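Prino hand-held gripper: second progress report to Valdovinos

Prepared by Afroza Ranasinghe, Cudlow
February 22, 2020

1. Period and scope

The report covers the work done on the Prino since the August review. The grant pays for an assessment of the tool as a purchasable kit for recording manual tasks, up to the point where Valdovinos can decide on a larger order. Software licences are outside the scope and are being handled by Balitz.

2. Recordings

The target for the period was 1,000 accepted recordings. We delivered 1,721 in total, of which 266 were rejected at review, leaving the target met. Most rejections were for missing start markers – an operator matter and separate from the condition of the tool. The start procedure has been rewritten and the rejection rate has fallen since.

3. Hardware condition

The linkage has given no trouble. Play at the pivots was checked against the supplier's limits at the start and end of the period and remained within them on both units. The finger blocks have not needed replacement.

The finger facings are the weak point. The supplier rates them as a consumable but gives no service interval, and the spares pack holds too few for continuous use. Wear is concentrated on the inner edges.
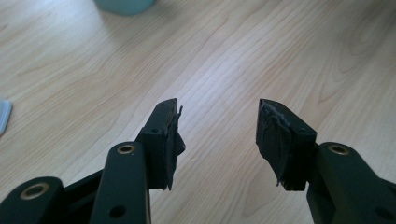
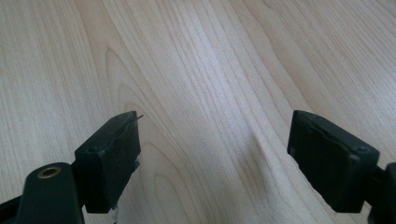
Fingers open over the wood-grain surface, with ragged material at the pads.

Regula Wyss has compared three replacement facings on the bench. The supplier's own part grips best when new and loses its edge soonest. A moulded silicone sleeve lasted longest but adds thickness, so the closing position has to be calibrated again after fitting. The third, a cut rubber sheet, was dropped after early peeling. Changing a pair of facings takes some 12 minutes, including the calibration check.

4. Supplier support

Two queries were raised with the supplier. The one on calibration drift was answered in full and the fix is in the current manual. The one on facing life is still open. We have asked for a written interval and for facings to be sold separately from the full spares pack.

5. Spending

Spending is within budget. The underspend on travel has been moved to spares, as agreed with Valdovinos by email.

6. Next period

– Fit silicone sleeves to both units and repeat the grip tests.
– Log facing changes against recording count, so that a cost per recording can be given.
– Obtain a revised quotation from the supplier for the larger order.

We recommend holding that order until the facing question is closed.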